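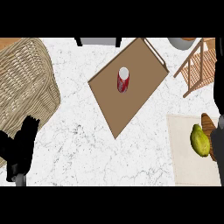

Matilde Garcia wrote in to say that her cutting board had gone gray and fuzzy after a year of use, and that oiling it only made it sticky. Could it be saved, she asked, or should she buy another?

It can usually be saved. Fuzz means the grain has lifted, and sticky oil means too much was put on or it was the wrong kind. Both come off with sandpaper.

Print this page | E-mail this page

What you need

Sandpaper in a medium and a fine grit
Food-grade mineral oil
Two clean cotton rags
Coarse salt and half a lemon
Dish soap

Do not use olive oil or corn oil. They turn rancid in the wood and the smell is hard to get out.

Clean the board

Scrub both sides with hot water and a little soap. If the board smells of onion or garlic, spread salt over it and rub with the cut side of the lemon, then rinse. Stand it on edge to dry for 24 hours. Leaning it flat against a wall traps water on one side, and that is how boards warp.

Sand it

Start with the medium paper and work with the grain. Go over the whole face, including the parts that look fine, or you will end up with a dip. When the gray is gone, wipe the board with a damp rag and let it dry. The grain will lift again a little. Sand it down with the fine paper and brush off the dust.

Deep knife cuts do not have to come out completely. A split that goes right through is another matter – replace that board.

Oil it

Warm the oil by standing the bottle in a bowl of hot tap water. Pour a small pool on the board and spread it with a rag, covering the ends and edges as well as the faces. The end grain drinks the most. Leave it overnight, standing on edge, and wipe off whatever is still on the surface in the morning.

A new or freshly sanded board wants three coats. After that, once a month is enough for a board used daily. If drops of water soak in instead of beading up, it is time for more.

Everyday care

Wash by hand, dry right away, and never soak it. Keep it out of the dishwasher. Store it where air can reach both sides.

Print this page | E-mail this page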